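Community Help Pages: Planning and Neighborhood Matters

Conversion of a single house to four apartments: how may residents comment on parking?

Posted by Benvinda Simões
October 26, 2018

I write on behalf of several households on Trenow Road, within the Zornwood plan area. A notice has been attached to the lamp post outside the former doctor's house at the lower end of the road. It states that the owner has applied to convert the building into four apartments, under reference 2665. The drawings show two parking spaces at the front and none at the rear.

Trenow Road is already used as a short cut between Plarnen Hill and the main road. At school opening and closing times, vehicles are parked on both sides and larger vehicles have difficulty passing. The junction at Plarnen Hill has poor sight lines to the left.

I should be grateful for guidance on the following matters. May residents who do not adjoin the property submit comments? Is a petition given the same weight as separate letters? Finally, may the combined effect of earlier conversions on the same road be taken into account, or must each application be considered alone?

I have read the neighborhood plan, but the section on traffic refers to a survey which I have been unable to find on the town website.

3 replies

Cristóvão Morais
Member, Zornwood Residents' Forum

Any person may comment on an application. It is not necessary to adjoin the property or to have received a letter from the planning office. Comments should quote the reference number and give the full name and postal address of the writer. Comments sent without an address are normally returned.

With regard to petitions, the usual practice is to record a petition as a single comment, with the number of signatures noted beside it. Separate letters are each entered in the file. Where residents have different concerns, separate letters are therefore preferable. Your neighbors near the junction may wish to write about sight lines, while those closer to the house may wish to write about parking and refuse bins.

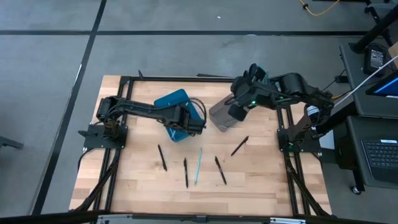 Worktable with a blue tray and two mounted robot arms.

On the combined effect of earlier conversions, each application is decided on its own merits, but the existing condition of the road is a proper matter for comment. The plan for our area contains a policy on this point, under the heading "Changes to Larger Houses." It asks applicants to show that the street can absorb the additional parking. I would suggest quoting the policy by its heading and then setting out what residents have observed, with times of day.

The survey you mention is the Holovko traffic study, completed in May. It is held as a paper copy at the town library and may be read at the reference desk. It recorded 531 vehicles using Trenow Road in the morning period, of which 27 were delivery trucks or larger. Those figures may be quoted, provided that the study is named as the source.

Plarnen Hill resident

We had the same thing on our road two years ago and sent in a petition with over a hundred names. The application was approved anyway, with a condition about bicycle storage. I would not spend much time on it. They had already made up their minds.

Benvinda Simões

I thank both contributors. I have since visited the library and read the study. The counting point was placed above the bend, and so vehicles turning into the lower part of the road from Plarnen Hill do not appear to have been included. I intend to mention this in my own letter.

May I ask Mr. Morais whether the closing date printed on the notice refers to the date of posting or the date of receipt?

Cristóvão Morais

It refers to the date of receipt. Letters may also be handed in at the front counter of the town hall, where a stamped receipt is given on request.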